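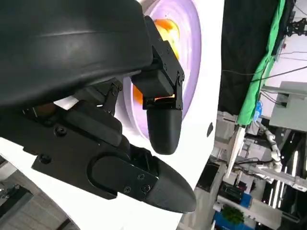 Ma sœur trouve que je n'aurais jamais dû accepter la maison de Pravitz, et elle me l'a redit dimanche au téléphone, entre deux bouchées de quelque chose qui croquait. Une maison à 700 mètres du premier arrêt de car, avec un grenier plein et une chaudière d'avant-guerre ! Elle m'a demandé si j'avais au moins lu l'acte. J'avais lu la première page (enfin, le haut).

Bon. La tante nous laissait donc la maison, les meubles et 34 bocaux de prunes rangés par année dans le cellier. Le notaire les avait inscrits à l'inventaire, entre l'armoire et le vélo. J'en ai ouvert un le soir même, debout dans la cuisine, avec une cuillère à soupe. Les prunes avaient un goût de cannelle et de vieux placard, et j'en ai mangé la moitié en gardant mon manteau.

Le lendemain, un monsieur a frappé. Il venait de Riritz, le village d'en face, et il voulait savoir si je comptais continuer.

— Continuer quoi ?

— Ben, les prunes.

Il m'a expliqué que la tante lui en vendait chaque mois d'octobre, 200 la caisse, payables en liquide, et que tout Riritz en mettait dans l'oie. Je lui ai dit que je travaillais dans les assurances, chez Sarex, que je repartais lundi. Il a hoché la tête très poliment et il a regardé par-dessus mon épaule, vers le verger.

Je suis sortie voir, du coup. Les branches touchaient l'herbe tellement elles étaient chargées, et ça sentait le sucre et la guêpe. J'ai ramassé une prune, puis un plein saladier, puis j'ai cherché la bassine à confiture, que j'ai trouvée sous l'évier avec un papier collé au fond : « ne pas remuer trop tôt ».

Lundi, j'ai appelé le bureau pour poser une semaine. Ma sœur, elle, m'a rappelée à midi : elle voulait savoir s'il restait des bocaux de l'année de son mariage.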